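About us

Zoduvby is a small repair and sorting workshop on Fondomgate. We help people to bring order in the little things of the house: phones, stands, cables, toys, boxes with one screw missing. We opened in August with one table and a set of borrowed tools, and the table is still with us.

The workshop was started by Tahsin Uddin. Before, he was repairing phones in a shop in the centre, and he saw that many customers came with a bag of mixed objects and did not know which of them were worth keeping. He wanted a place where one can sit down, put everything on the table and look at it in peace. Today we are 9 people, and 61 households come to us regularly.

Our work begins always in the same way. We lay a soft cloth on the table, so the screens do not get scratches and the small screws do not roll away. Then the objects come out of the bag and each gets its own place. We do not open or take apart anything before the owner has said yes.
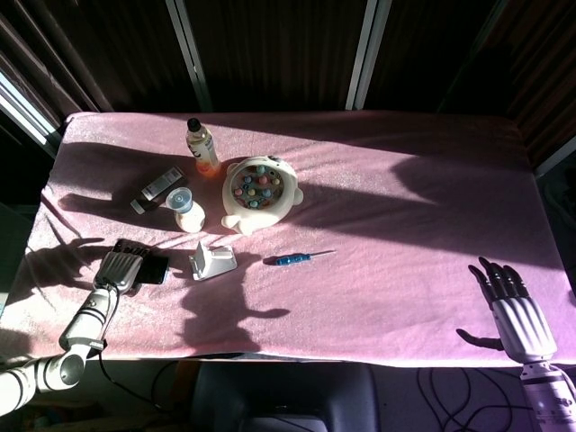
The sorting table in bright sun, with phone, stand, screwdriver and the bowl of coloured balls.

After the sorting, we speak with you about each thing. Some can be repaired on the same visit, for example a loose phone stand or a toy with a battery cover which does not close. Others need a part, and we order it from Ralar, our supplier for small parts. What you do not want any more, and what still works, goes to the exchange shelf by the door. Last year 942 objects found a new home from this shelf — most of them were toys.

We also give a course for beginners, "Small Tools at Home". The group has 17 places and the course is held in the evening, from 18:00. You learn to choose the right screwdriver, to keep the screws in order and to clean a phone without damage. The course was written by our colleague Trương, who also teaches it. Tools are included, but please bring one object from your own home.

Children are welcome in the workshop together with an adult. There is a low table for them, and they may help with the sorting if they like.

You find us on the ground floor, entrance from the courtyard. For a first visit you do not need an appointment. For larger collections — a whole cupboard, or a flat after moving — please write to us before, so we can keep the big table free for you.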